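Lolurby drops "abundance" from its snack table guide

YEO, December. Lolurby has cut its snack table guide for break rooms from 10 pages to five. The old edition promised that a generous spread lifts morale. We asked 378 offices that used it and found little to back that up. Mostly, people wanted a sandwich.
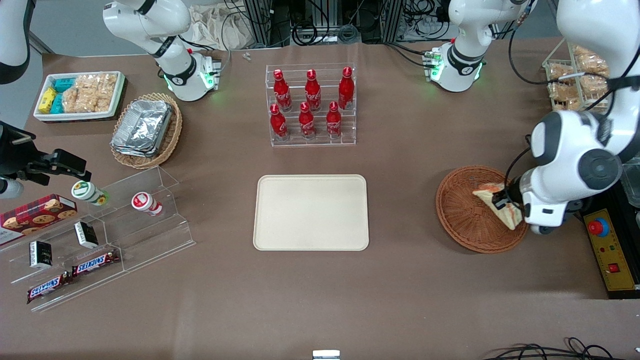

One reader of the draft, Wello, wrote back that wicker baskets look nice and hold crumbs forever, and that a plain tray does the job. We kept the baskets in but no longer call them essential.

The guide is free to the first 1,000 offices that ask. We make no claims about morale.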